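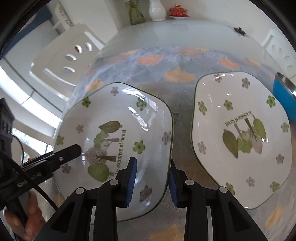
Jellum Makers' Board > Builds > Hand grippers and end effectors

Thread: Two-finger hand gripper, pads or linkage first?

saltmarsh_tinker
Wed 5 February

Hello all, long post, so put the kettle on. I've been building the hand-held gripper from the Usia plans since October, mostly on the dining table at home, and I've got it to the point where I can pick up crockery without my heart stopping. Black fingers, blue ribbed pads, linkage held together with round metal pivot screws, cable running back from the handle. I've been practising on our square forest bowls, going in over the rim with one finger inside and one outside.

My trouble is the last bit of travel. The fingers close nicely and then there's a small sideways wobble at the tips, so the pads meet the bowl at a slight angle and the grip creeps. I've been through the pivots twice. Would you change the pads for something softer, or take the linkage apart and start again on the holes? I'd rather not reprint both fingers if I can help it (the last set took most of a weekend and I was not popular).

wrenchandbiscuits
What a lovely thing to be doing at the table! I had just the same wobble on mine and I'd say leave the pads alone. The ribbed ones are good on glaze. It'll be slop in the pivots, and every joint adds its bit until you see it at the tip. Ream the holes properly, put a thin washer either side, and do the screws up until the finger just begins to drag, then back off a touch.

oldbeltdrive
I'm going to disagree, kindly. A little slop is your friend with crockery. If the linkage is dead stiff then all the give has to come from the pad, and a straight-sided mug is one thing but a bowl wall that slopes is another. I went softer on the pads on my Trinow build and never touched the pivots. Mine has done 721 lifts (yes, I keep a tally on the back of an envelope) and I've chipped one saucer.

wrenchandbiscuits
One saucer and how many that slid back down before you got them off the table, though? I do remember your posts from the autumn :)

oldbeltdrive
Fair. The envelope doesn't record those.

pip_in_the_shed
Can I ask what you're all paying for pads? Saha wanted 40 for a pair when I asked, plus postage, and that seemed steep for two bits of rubber. I've been casting my own in a mould made from a biscuit tin lid and they're all right, if you don't mind the odd bubble.

saltmarsh_tinker
Pip, mine came with the kit so I can't help on price, but I'd love to see the mould. Thank you both for the rest. I'm leaning towards the washers, only because I've a jar of them and no spare pads. One thing I should have said is that the handle end feels heavy as well. I weighed the whole lot with the mounting arm on and it came to 875 grams, and my wrist knows about it after a while.

oldbeltdrive
There's your creep, then, or a good part of it. With that much in one hand you'll be rolling your wrist as you squeeze and you won't notice. Try it with your elbow resting on the table before you take anything to bits. I got mine down to 500 grams by cutting away the bracket and I'd do that before I bought a single washer.

wrenchandbiscuits
I'd still do the washers, but the elbow test costs nothing, so go on, do that one first. And put a folded tea towel down if you're working over glass, please, for my nerves.

saltmarsh_tinker
Elbow test tonight, then, and washers at the weekend. Tea towel noted. I'll post again once I've had both fingers off and measured the holes.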